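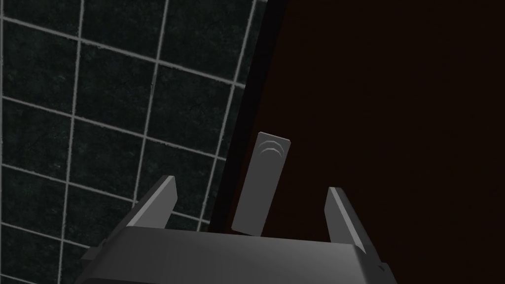

Gray, darker gray, charcoal.

Tue 5 November

So the hallway is finally painted! I know I said it would be done in July, and a couple of you have been very sweet about not mentioning it (and one of you has not, hi Norbert). We got two coats on over the weekend and I still have paint in my hair, even though I wore the shower cap.

The color is a warm yellow called Venix 253. I went in wanting gray. Everybody on our street has gray, and I had a whole stack of gray sample cards taped up by the coat hooks, and every morning I'd walk past them with my coffee and feel a little bit like I was waiting for a dentist. Then my neighbor Yakubu Tijani came over to return our ladder, looked at the wall for a while and asked if we were storing something there. That did it. I took all the cards down that same night.

I'd budgeted $600 for the whole job and we went over, mostly my own fault. The wall by the bathroom door had a crack in it that I'd been hiding behind a calendar for years, and once I started poking at it a chunk the size of my hand came off. After that it was filler, sanding, more filler, more sanding, and dust in the silverware drawer, which is in a completely different room, so please explain that to me.

A few things I'd do differently. I would buy the good tape. The cheap stuff pulled a strip of white right off the door frame and I had to go back over it with a kid's paintbrush. I'd also take the light fixture down first instead of painting "carefully" around it, and I'd eat lunch before starting the ceiling. I was so cranky by three o'clock that we had an argument about a bucket.

But oh, I love it. With the lamp on in the evening it looks like toast. The cat has started sleeping out there, and I keep finding excuses to go get my keys.

Norbert Zeman wants it on record that he suggested yellow two years ago. Fine, Norbert. You can come help with the stairs.

Next up is the rug question. I've got my eye on a striped runner but it sheds like crazy, so if anyone has one that survives boots, tell me in the comments.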